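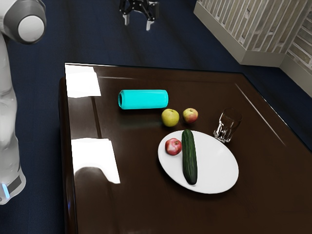 Cucumber and red apple on the plate in the Lumbao simulator, one of the practice tables in the new release.

Besstead opens Lumbao to everyone who wants to teach a robot arm

CLEDLOW, December. We've been promising this one for so long that our own families stopped asking, so I'm very happy to type the next sentence. Lumbao, our simulator for teaching robot arms by remote control, is out of its closed trial and open for anyone to sign up!

I run the small team at Besstead that builds it, and I'm writing this release myself, so please forgive the lack of polish. (Our last one was polished, and three different people called to ask what we'd announced.)

Lumbao lets you drive a simulated arm by hand, from your own desk, and keeps a record of everything you do with it. You pick a table, you pick a task, and you move the arm through it the way you'd want it done. Each run is saved as a demonstration: every joint, the gripper opening and closing, the view from each simulated camera. Collect enough of those and you have something you can train on. If a run goes badly you throw it out and go again, and no fruit gets bruised.

The first release comes with 384 tabletop layouts, and a lot of them are kitchen ones. We picked fruit and vegetables early on and I'm glad we did. An apple wants to roll away from you. A cucumber is long and has to be lined up before you can set it down nicely, and a drinking glass standing near the plate makes you think hard about which way you swing the wrist. People who've never touched a robot understand a job like "put the red apple on the plate" right away, so we spend our time on the driving and hardly any on explaining the task.

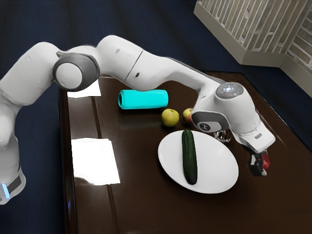 The part I'm proudest of is how the driving feels. In the trial version there was a lag between your hand and the arm, just enough to make you overshoot, and our testers were very clear with us about it (thank you, I think). We rebuilt the whole control path over the summer. The delay inside the simulator is now 30 milliseconds, and you can nudge the fingers down beside something small without holding your breath. You can steer with a hand controller, with a second arm that you move directly, or with a plain old keyboard if you're patient.

We also changed how the views work. An arm that reaches across a table is going to block something sooner or later, and from one angle you can lose sight of the very thing you're trying to pick up. You can now switch views in the middle of a run and the recording carries on without a break. It was the most requested change of the whole trial, and I use it constantly.

Our friends at Cosmont have been with us since the early builds. They train new operators, and they've been putting beginners in front of Lumbao before letting them anywhere near real hardware. Their feedback gave us the replay screen, where you can scrub back through a run, find the spot where your grip went wrong, and restart from there. They'll be offering a beginner course built on Lumbao, taught at their place and ours.

Now the practical stuff. Lumbao is free for schools and for anyone learning at home, up to 500 saved demonstrations per account. Companies pay by the seat, and the price list is on our website. It runs on an ordinary desktop with a decent graphics card. The recordings export to open formats, and they belong to you. We don't train on your runs unless you switch that on yourself.

If you'd like to try it before signing up, come see us! We're holding an open house at our Cledlow office on Sunday, with the doors open at 2 in the afternoon. There will be driving stations set up, coffee, and plenty of us standing around eager to talk about grippers. Kids are welcome, and in my experience they're better at this than we are.

Press can get a demo account and a call with the team by writing to the press desk through the contact page on the Besstead website. Please mention Lumbao in the subject line so it lands with me.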